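Sorting empties with a robot arm: what to do when the gripper goes wrong

I promised a while back that I would write up our tips on glass, cans and plastic, and as usual it has taken a bad afternoon to get me to sit down and do it. We had a jam on Thursday, a proper one, with a can stuck fast between the fingers and a brown bottle rolling merrily towards the edge of the table while three of us stood there with our mouths open. No harm done in the end, apart from my nerves and one broken bottle, but it did set me thinking about all the little habits that would have saved us the bother.

The first thing is where you put your hands. It is so tempting, when a bottle is lying a bit crooked, to lean over and nudge it straight while the arm is off doing something else. Please don't! The arm at our place (we call it Drimton, after the street) had been paused from the screen on Thursday, and I took paused to mean safe. It doesn't. A paused arm can start again when somebody taps the wrong thing, and it very nearly did, with my sleeve over the can basket. Now we press the red stop button before anybody reaches across, every single time, and whoever pressed it is the only one allowed to release it.

The second thing is crushed cans. A nice round can is easy for the fingers to hold, but a squashed one has a fat end and a thin end, and if it is picked up by the waist it can swivel and wedge itself. That was our jam. Sakda Rungrueang, who has far more patience than I have, got it out by stopping everything, waiting for the light to change and then opening the fingers from the control screen. I would have gone in with a butter knife, I'm ashamed to say, and probably torn a pad and cut my thumb into the bargain – the edge of a split can is horribly sharp.

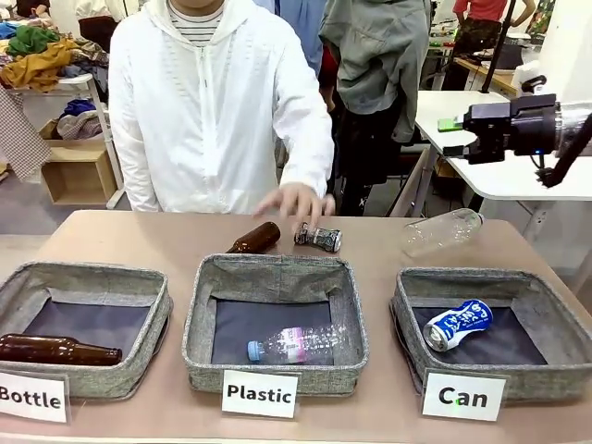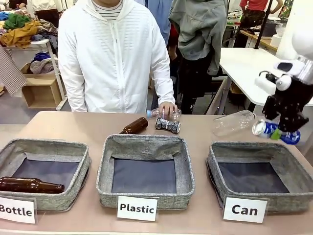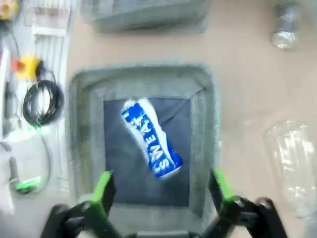
Bottles, plastic and cans: the sorting table, and last of the three, a crushed can between the green finger pads.

Now for the tips themselves, in no special order.

Line your baskets or trays with a bit of cloth. An old tea towel will do very well. Glass dropped on a bare hard base makes a dreadful noise and may chip, and a can dropped on one likes to bounce straight out again.

Rinse and drain everything the night before. Sticky lemonade on the finger pads is a nuisance, and it gets worse as it dries. I wipe ours with a damp cloth and a drop of washing-up liquid, then go over them with a dry one. Don't be tempted by anything oily, however nicely it shines.

Keep long cuffs, scarves and drawstrings well back. I used to wear my big gardening cardigan for this job and I have stopped, although I do miss the pockets.

Leave a good gap between one item and the next. I allow 200 millimetres where there is room. When things are bunched up, the fingers can catch the neighbour as they close, and then off goes your bottle.

Look at the cable as well as the fingers. I check ours before we start, running my eye along it for nicks or a loop that might snag on a basket. If it looks pinched, we don't switch on, and that is the end of it until it has been seen to.

If glass does break, stop the arm first and sweep up second. Use a stiff brush, then damp kitchen paper for the slivers, and shake the cloth liners out over newspaper. Wrap the pieces well before they go in the bin.

And do write your faults down. We keep a cheap exercise book by the plug, and I put in the time, what was being lifted and what we did about it. Reading back, I found we'd had 2 small slips with squashed cans in June and thought nothing of either. Had I looked sooner, I might have gone slower with the next one.

I shall do jam jars and their lids next, as several of you have asked how to get the labels off without soaking the whole kitchen.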